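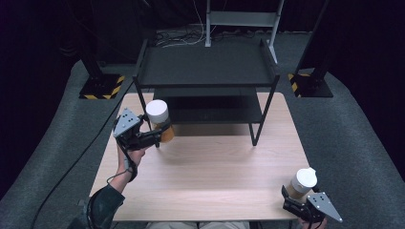

Does volunteer board time count toward continuing education for healthcare managers?

Posted May 14, 2022 in Careers > Healthcare Administration

markura
I manage an outpatient clinic and need to renew my management credential. I'm short 6 hours. Since February I've served on the education panel of our local chapter, and I helped plan two evening programs on staffing. I also sat through both programs. The renewal form has a line for "professional activity" and a separate line for "education hours" and I can't tell which one the planning time goes under. The chapter office told me to check with the credentialing body, and the credentialing body sent me a link to the same form. Has anyone sorted this out? My employer will pay for a course if I have to take one, but the request takes nearly three weeks to go through.

wunine_clinic_ops
Planning time and education time are usually kept apart. With my credential, the hours you spent in a seat listening to the program are education hours. The meetings, phone calls and emails to set it up are service, and they go on the activity line. So for your two programs I would list the actual session length of each under education and put the panel itself under activity with your start date.

Check two things before you send it in. First, whether the programs were approved for credit in advance. A chapter event is not always approved, and if it wasn't, some bodies will still take it as general education but cap how much you can use. Second, whether you were signed in. I lost credit once for a breakfast session at the Kokkonen center where I was working the registration table and never put my own name on the sheet. The chapter was able to fix it, but it took a letter from the program chair.

If you are still short after that, put in the course request now. You can cancel it if the hours come through.

dusow
Mine counted everything, I just wrote it all on one line and they took it. Depends who you're with I guess.

markura
Thanks. I found the flyer for the first program and it says it was approved for 2 hours. The second one doesn't say anything about credit, so I've written to the chapter to ask. I did sign in at both. I've started the course request too - there is an online one on budgeting that would cover the rest.

wunine_clinic_ops
Keep the flyer. If they audit you, they will want something with the date, the title and the hours on it.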